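From: Bendik Viklund
To: bench-automation list
Date: Monday, 9:40 am
Subject: Re: Tevo two-arm cell, worth the money?

Liis Lepik wrote:
> We have a quote from Grustside for the Tevo two-arm cell and I have
> to say yes or no this month. Has anyone on the list used one for
> small hardware? Our parts are key rings, clips and short chains.
> I don't need speed. I need to know if it can pass a part from one
> arm to the other, and what wears out.

Liis,

We have had ours on trial for 7 weeks. It comes as one unit, with both arms on a shared rail, a camera at each wrist, and the walls already up. Small rings are most of what we run.
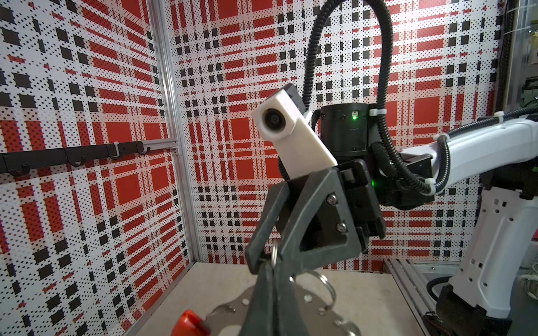 Wrist view, with the second arm's gripper behind the finger.

Handing over a part works. We ran 100 passes with a bare split ring and lost 34, nearly all of them in the first two days. After Rūta Lūse slowed the closing speed we ran another 100 and lost 7. The stock settings are too fast for anything that light.

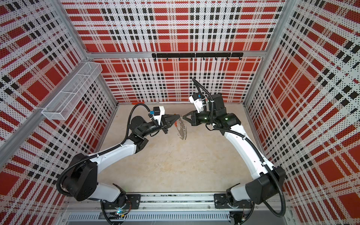 Chains are harder than rings and I would ask Grustside about them before you sign. A ring keeps its shape when both arms have it. A coiled chain like the one on this keyring, with a gripper on each side of it, can stretch or turn, and the software has no setting for that. We teach those moves by hand. Allow an afternoon per part.

On wear, the finger tips go first. Ours came with one spare pair and I would order two more with the cell. The cable sleeves have given no trouble.

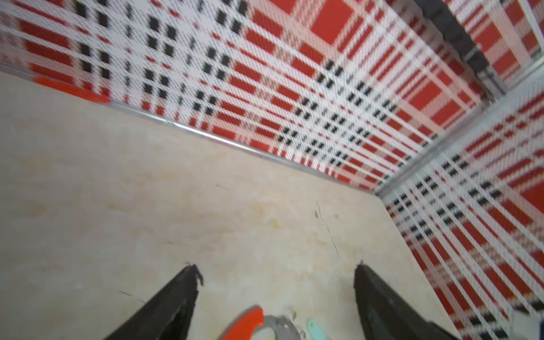

The floor panel marks easily too, but it lifts out and Sakalauskas will cut a new one to size. Support has been fair. Bok-nam Jin at Grustside answers email the same day, and the manual is thin enough that you will need him.
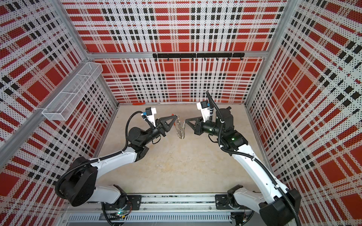 Both arms at the keyring, side camera.

I would say yes for rings and clips, and get a trial first for the chains. If you want our speed settings, write me off list.

Bendik

Recent messages on this list
- Fevesine feeder jams on short screws (Rozália Šimko)
- Tevo firmware and the wrist cameras
- Used rail wanted, any length
- Re: Re: June meeting, room change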